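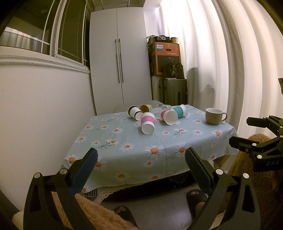
Daisy cloth and paper cups.

March, 6.40 in the morning

Milk punch, batch four. Filter was dripping at one drop every nine seconds when I came down. Collected overnight: 634 g. Loaded: 984 g of base and 200 g of whole milk, so 1,184 g in total, and the difference is 550 g still sitting in the funnel or held in the curd. Time on the filter, 14 hours. Batch three had finished in less than that with the same paper, so something has changed and I need to find it before I scale up for Drirley.

What is the same as batch three: black tea from the same tin, steeped five minutes and cooled. Same rum. Same sugar syrup at one to one by weight. Same order of mixing, base poured on to the milk. Same funnel, same jug, same shelf in the fridge.

What is different: lemons from the market, not the supermarket. New carton of milk. Curd was left to stand for a quarter of an hour before filtering, where batch three had a full hour. I also stirred it a second time, which I wrote down last night without giving a reason, and I can't now supply one.

The second stir is my first suspect. The curd had formed in large pieces and was floating in a reasonably clear liquid. After stirring it was fine and grainy, like semolina. Fine curd packs down on the paper and the flow drops. Large curd makes a loose bed that catches the haze and still lets the liquid through. Yen-ting Tam told me this two months ago and I wrote it on the inside cover of this book, where I did not look.

Clarity of what has come through is good. Held the jug against the small print on the sugar packet and could read all of it through the full width. Colour pale straw. Slight haze in the first portion only, which I had poured back through at the start in the usual way. Nothing settled at the bottom of the jug.

Taste at fridge temperature: acid a little low, tea present but soft at the back, rum clean. Batch three was sharper. If the lemons are weaker that would explain the taste, and it might explain some of the curd as well. Need to stop measuring lemon juice by volume and assuming that it is all the same stuff. Hoi-yan Yau titrates hers. I have the burette and no excuse.

8.15

Moved the remaining liquid to a second funnel with fresh paper. Lifted the curd over first with a spoon, in lumps as far as it would go, then poured the liquid down the side. Flow is now a steady drip, one every two seconds. First few spoonfuls cloudy, poured back. Clear after the third return.

Weighed the spent paper wet with what was stuck to it, then realised I had not weighed the paper dry, so the figure is useless. Crossed out. Weigh one paper dry before batch five and write it on the box.

Phoned Hsu about the filter papers. They confirm the coarse grade has not changed. The person on the phone asked if I rinse the paper before use. I do, with hot water, and I throw the rinse away. He suggested folding it in flutes for more open surface, as is done in laboratories. I have always used a plain cone. Tried it on a spare sheet and got it right on the third go. The fold lines must not meet at the tip or the paper gives way there. Will use one fluted and one plain in batch five, half the curd in each, and compare times.

11.30

Went to Drirley to look at the fridge space. Jaqueline Figueroa has cleared the lower shelf of the under-counter unit and will have that much and no more. The height is the limit. My swing-top bottles will not stand up in it, and laid flat they weep at the seal, as we found with the cordial. She would prefer a squat bottle with a screw cap. I agreed. It means another order and another round of labels.

She also wants the punch served over a single large cube, with no garnish. I would put a strip of lemon peel on it. The oil sits on the surface and does a lot for the smell, which the clarifying strips out along with most of the rough edges. We tried both. She could tell the difference and still wants no garnish, on grounds of speed. It is her bar. Left a peeler there in any case.

Her present method for the sour: shake, open tin, hold back the ice with the spring strainer, pour through the fine mesh. The mesh she has is a tea strainer with a bent rim, and it blocks on raspberry pips after two drinks. Knocking it on the edge of the sink is what has bent it. Suggested backwashing it under the tap from the underside. She did it once while I watched.

Saimi Kauppinen, who does the evenings, has been using the Grarkier jigger and thinks it pours heavy. Checked it on my pocket scale with tap water, five pours to the brim on each side. The large side is right. The small side holds slightly more than it is marked for if filled until the water domes over the rim, and is right if filled level. So the jigger is sound and the habit of filling it to the dome is the fault. Told Saimi. She said that everyone fills it to the dome. Then all the drinks are heavy in the same direction and the recipes have probably been adjusted round it. Left it alone.

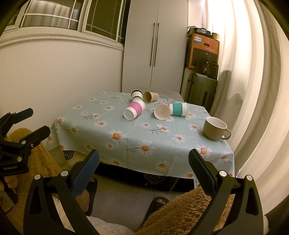

Marking the batches is the next thing to settle, as four lots of pale liquid in identical glass are impossible to separate at a glance. At present I use a dot of coloured tape on the shoulder of the bottle, and the dot is always at the back. A band that goes the whole way round is better. The paper cups on the daisy cloth make the case well enough: lying over at all angles, the one with the wide pink band and the one with the dark brown bands are still easy to tell apart. So, tape bands, full circumference, at mid height where a hand won't rub them off. One plain colour for the trial batches and another for anything going to Drirley. Date and weight in pencil on the tape itself. Ink runs when the glass sweats.

2.20 in the afternoon

Second funnel finished. Curd left on the paper to drain for a further half hour and then thrown out. I have read that some people press it. I pressed batch one and got a spoonful of cloudy liquid and a torn paper.

Combined the two portions and tasted again. The later portion is a shade darker and has more tea in it. Mixed, it is very near batch three in colour. The acid is still short. Added lemon juice to a small sample to see how much it wanted, and it went hazy at once, as it should, given that the juice was raw. A pinch of citric acid dissolved in a little water brought the sharpness up and left it bright. That is a patch for this batch. The proper cure is to get the acid right before the milk goes in.

Myrtle Nguyen-Tran's note on the Traltotard bitters came in the post with the sample bottle. It is a gentian base with orange peel and something close to clove. She says to add it before clarifying so that the bitterness is softened. I tried two drops in a finished glass and it was too loud, and it tinted the drink brown. Before clarifying, then, and less than I would think. I'd like to know how much of the bitterness the curd takes out. It clearly takes out a good deal of the tannin from the tea, and I see no reason why gentian would behave in the same way. Make two small jars side by side, one with and one without, from the same base.

5.50

Titrated the market lemons against the last two from the supermarket. Three runs each, pink end point, white tile under the flask. Market lemons are weaker in all three runs and the spread between runs is small, so I believe it. First run on the supermarket lemon overshot and was repeated. Results are in the back of the book with the dilution.

Batch five, plan. Same base weight as batch four, for comparison. Lemon adjusted to the stronger figure. Base poured slowly on to cold milk, stirred once, gently, with the long spoon, and then left for one hour by the clock with the lid on. Hands off it. Divide the curd between fluted and plain paper. Weigh both papers dry. Note the flow at the start, at one hour and at bedtime. No bitters in the main batch.

To order from Hsu: one box coarse papers, squat bottles with screw caps, a second stand for the funnel. The present arrangement, funnel in the neck of the jug, leaves no air gap and I had to wedge a teaspoon under the rim to let it drip.

9.30

Tea steeped and cooling on the step. Lemons strained through the fine mesh, then through cloth. Milk in the jug in the fridge. Mixing first thing tomorrow, before breakfast, so that I can watch the first hours of it.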